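Galerie : vaisselle de service et plan de table, salle d'essai Harnberg

Rubrique : Matériel et aménagement
Relevé : Tharindu Debnath
Relecture : Malsha Akanda
Mise en ligne : mercredi 22 juillet 2020

Cette galerie complète la fiche technique de la table de dressage installée dans la salle Harnberg. Elle porte sur trois points : le plan de travail, la vaisselle de couleur qui y est posée en service courant et la tenue des mains lors de la manipulation.

Plan de travail

Le plateau est blanc et sans marquage. Le choix d'une surface claire a été arrêté avec Silvia Krajčí lors de la révision de juillet : les résidus alimentaires s'y repèrent sans éclairage d'appoint et les deux teintes de vaisselle retenues s'en détachent nettement. Contrepartie connue, la surface rend mal les ombres portées et l'éclairage y paraît irrégulier selon la position de l'observateur. Un contrôle de planéité est fait à chaque remontage. L'entretien se fait au chiffon humide, sans produit abrasif, puis à sec. Les éponges à face grattante sont exclues.

Vaisselle

Deux familles de couleur sont en usage. L'orange est attribué aux garnitures et aux préparations en petits morceaux, le bleu-vert foncé aux portions dressées. Le code ne concerne que la salle ; il ne s'applique pas à la réserve, où le rangement reste fait par diamètre. Le stock compte 34 pièces, toutes formes confondues, référencées chez Karkis sous le nom de gamme Parby. Les récipients orange sont placés vers le bord du plateau, à portée de la main qui sert. Les pièces bleu-vert viennent à côté, sans contact entre les parois.

Les pièces ébréchées sont retirées le jour même et notées dans le cahier de Nimal Haque. Le remplacement se fait à l'unité. Neuf pièces ont été changées depuis l'ouverture de la salle, presque toutes pour des éclats au rebord. L'empilage à chaud, en sortie de lavage, reste la cause la plus fréquente ; la consigne est d'attendre le refroidissement complet.

Contenus

Les contenus diffèrent par leur comportement au service. Les préparations granuleuses s'étalent contre la paroi et demandent un récipient assez profond. Les préparations filamenteuses tiennent en tas et dépassent facilement du bord : le remplissage est limité en conséquence. Lutfa Kumarasinghe recommande une marge libre d'un doigt sous le rebord, valable pour les deux cas. La quantité par récipient est fixée à 1000 g, tare non comprise, et la balance de la salle plafonne à 3000 g. Au-delà de cette valeur, la pesée est faite en deux fois.

Manipulation

L'approche se fait par le dessus, doigts vers le bas, avec saisie au rebord. Sur les pièces basses et évasées, le pouce reste à l'extérieur de la paroi. Les gants tricotés sont admis pour le déplacement de pièces vides ; leur maille retient les particules et ils sont à proscrire dès qu'un contenu est découvert. Les manches longues sont relevées au-dessus du coude. Le protocole de saisie est celui de la notice Ghoneim, sans modification.

Vues

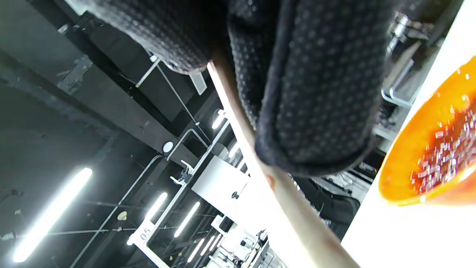 Bol orange près du bord du plateau. Contenu brun-rouge en petits grains, à nombreux reflets. 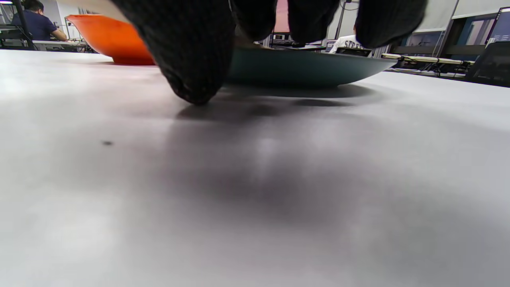
Main droite en gant tricoté gris foncé au-dessus d'une assiette peu profonde bleu-vert à rebord légèrement évasé. Bol orange à l'arrière. 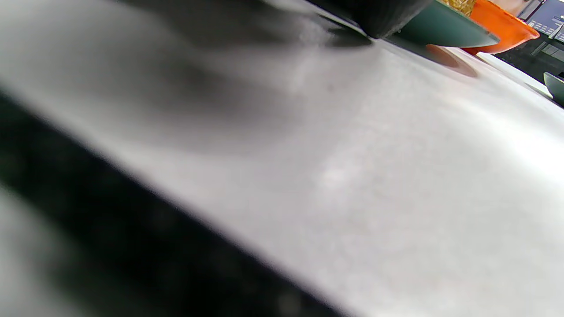
Plan de table clair, vaisselle bleu-vert et orange. Salle Harnberg.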